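Home | Tools | Reviews | Pricing Tables | Contact

Filed under: Store Software > Product Recommendations

Pravalow Suggest - recommendation add-on for small online stores
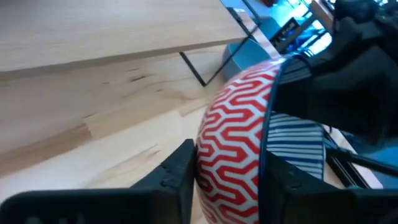 Bowl with red-and-white maze pattern, striped blue and white inside.

Pravalow Suggest puts a row of "you may also like" items under each product on your store. It costs $94 a month for up to 771 products, and $172 a month above that. There is a one-time setup fee of $110, which the sales page mentions only in the small print.

The pitch is that shoppers who see related items buy more of them. Maybe they do. The trouble is how the add-on keeps score. If a customer clicks a suggested item at any point in a visit and then buys it, Pravalow books the full sale as its own, even if the same customer had searched for that item by name a minute earlier. Look at the "revenue added" number on the dashboard with that in mind. It is a count of sales that touched the widget, and some of those sales would have happened anyway.

What you get for the money

The basic plan matches items by category, price and past orders. On a store with steady traffic the matches are decent. On a quiet store there aren't enough past orders to learn from, and the row fills up with whatever sold last. You can pin items by hand, and most small sellers will end up doing that. At that point you are paying monthly for something your store theme may already do for free.

The email feature sends a follow-up with three suggestions after each order. It can be switched off, and the wording can be changed, but the Pravalow logo stays in the footer unless you are on the higher plan.

Page speed is claimed to be "not affected." The script loads after the main page, so this is fair on a desktop. On an older phone the row can pop in late and push the reviews down the page.

Works with

Tamo and Flerkeo stores, through a plug-in. Paredes stores need a code snippet pasted into the template, and support won't do it for you on the basic plan.

Contract

Monthly or yearly. The yearly plan renews on its own and the notice period is 30 days - put it on your calendar. Your click data can be exported as a spreadsheet, but the matching rules can't, so anything you've tuned stays behind when you leave.

Before you buy

Ask for a split test, with the row shown to half your visitors and hidden from the other half. Pravalow offers this on request but doesn't advertise it. Run it for a full month outside the holiday rush; October is a good choice. Compare total sales per visitor for the two groups and ignore the dashboard until you have that figure.

Prices checked August 21, 2020. Sales tax not included.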